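Rosutis open day: a hand tool, a rental plan and a lot of coffee

Clonley is a long drive for a product pitch, and I made it in August because Rosutis had promised visitors more than slides. The company sells a kit called Rind: a hand-held gripper with a camera on it, software to sort the recordings, and a monthly service that turns them into training data for a robot arm. The idea is that your own people do a job by hand with the tool, and the arm learns from that.

Joonas Harju gave the welcome talk. His big number was 1,416, the recordings in the starter library that comes with every kit. I asked how many were made outside the company's own building. He said he would get back to me, and by the time I left he hadn't.

After that we were split into groups and sent to the benches.

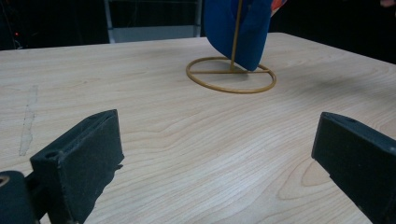
Rind's sales sheet says the tool handles "everyday goods of any shape," and I went in wanting to see that tested. The bench work deals with soft items on stands, a fair choice, as cloth gives robots trouble. Still, look at how much help the job gets. There is one blue fabric piece on a thin gold-colored wire stand, and a wide stretch of bare wood between the two black fingers. My stockroom has never looked like that. I'd want to see the same piece in a full bin, with a tired person holding the tool at the end of a shift.

Marjatta Heinonen, who runs training, was the best part of the visit. She told us a new site should plan on 200 recordings per task before expecting anything useful, and that 50 of those will probably be thrown out. That isn't on the sales sheet either.

Italo Parisi from Adex, a packing firm, asked who owns the recordings if you cancel. The answer was that you keep the raw files but lose the sorted ones — and the sorting is what you pay for. He wrote that down and so did I.

I tried the tool for a few minutes. The grip is comfortable, but my wrist noticed the weight sooner than I'd like. Rosutis offers a trial month with one kit. I've asked for the contract terms in writing first.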